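4.3 Setting up the wrist view for thin objects

Read this section after you finish the arm calibration in section 4.2. It explains how to teach the Osard perception module to find rods, tubes and other long thin parts between the fingers before the grasp command is sent.

Before you start, check that the Traltik controller is in Hold mode. The lamp on the controller must be steady. If it blinks, the arm can still move.

1. Open the Osard panel and select Wrist View. Wait until the picture is stable.

2. Jog the arm until the rod stands between the two fingertips, with free space on both sides. Do not close the gripper yet.

3. Press Freeze. The module now works on one still picture and the arm is locked.

4. Select Finger Mask and paint over both fingers. Go a little past the outline of each finger. 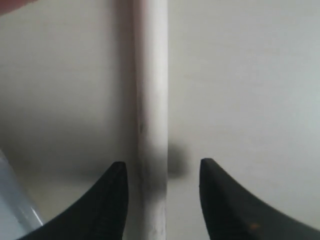

Note: The mask is saved together with the gripper opening. If you change the opening later, you must paint the mask again. One mask for every opening you use is enough.

5. Select Edge Pair. The software draws two green lines on the long sides of the part. On a white part with a light background, one line often jumps to the shadow. In this case lower the Contrast Limit in small steps until both lines stay on the part.

6. Set Region of Interest so that it holds the part and both fingertips, but leaves out other objects at the corners of the view. The detector does not know which object you want, and it may take any strong edge it finds.

7. Press Test. The module repeats the detection 1,000 times on the frozen picture with small changes of brightness. When the result is stable, the field Center Offset turns green.

8. Press Save, then Release.

Caution: After Release, the arm accepts motion commands again. Keep your hands away from the fingers.

If the test stops with error 361, the two edges are not parallel enough. Usually the mask is too small and the inner side of a finger is taken as the edge of the part. Go back to step 4. Dirt marks on the part can give the same error, so please clean the part before you try a second time.

The planner reads Center Offset only one time, at the start of the approach. To read it again during the approach, set Refresh to 2 in the planner file. This makes the motion slower.

Questions about this section go to Lorenz Zwahlen, Trarnden support desk.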